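A Morning at the Grosetti Button Works
10 October 2024 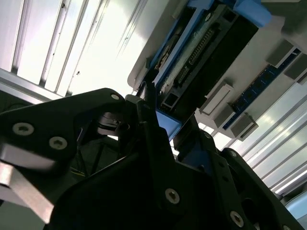

I have wanted to see the inside of a button factory since the July that my coat lost three buttons on one bus ride, and I had to finish the season held together by a scarf. So when the Grosetti works in Lirneck put up a notice about an open day, I signed up within the hour. My family did not sign up. My family had things to do, all of a sudden, in several different towns.

Lirneck is at the end of the train line, and the train behaves as if it knows this. You get off, cross a footbridge, and walk past a tire shop and a long brick wall until you smell something like burnt milk. That smell is casein, one of the older materials for making buttons, and Grosetti still uses it for a small line sold mostly to coat makers. It comes from milk. Our guide told us this and then waited, and a man in the front row obligingly asked whether you could eat one. You should not.

Tickets were four dollars and included a pair of paper shoe covers, which made all 31 of us sound like people sneaking through dry leaves. We were split into two groups. Mine began in the blanking room, where round blanks are punched out of sheets. The noise is tremendous. The guide talked right through it, with gestures, and I now have a very full understanding of his hands and almost none of the blanking process.

The turning room was better. A blank goes in flat and comes out with a rim, a dish in the middle and four holes, and the holes are where the arguments start. Coat people want them wide, for heavy thread. Shirt people want them tight. There is a third party that wants two holes only, and I gathered from the guide's face that they write letters. The older machines came from the Carrasco works, which closed long ago, and spare parts are now made in a shed across the yard by whoever has the patience.

Polishing is done in wooden drums filled with buttons, pumice and water. They turn all night. A drum holds 4000 shirt buttons or 400 of the big coat ones, and when it is going it sounds like a beach with a grudge. I could have stood there until lunch. I very nearly did, as the other group had stopped in the doorway to discuss parking.

Then the dye room, which was warm and smelled of vinegar. Grosetti offers 200 shades and, by my reading of the sample wall, a good part of them are navy. I was told firmly that they are different navies. I held two next to each other by the window and nodded for what felt like a respectful length of time.

The last stop was the archive, a narrow room with drawers up to the ceiling. I had expected to be bored and was the last one out. There are buttons for railway uniforms, for a hotel in Skerkitz that wanted a heron on everything, and for a marching band that ordered brass and then paid for tin. The heron is very good. The tin ones have rusted into a single lump, and they keep the lump.

Lunch was soup in the canteen. The gift shop is a folding table by the exit, cash only, with mixed bags sold by weight. I bought a bag of coat buttons, dark brown, four holes, and was pleased with myself all the way back across the footbridge.

If you go, wear flat shoes and eat breakfast first. The return train leaves at ten past the hour and the tour ends at a quarter past, so bring something to read as well. The coat takes black buttons, by the way. I checked when I got home.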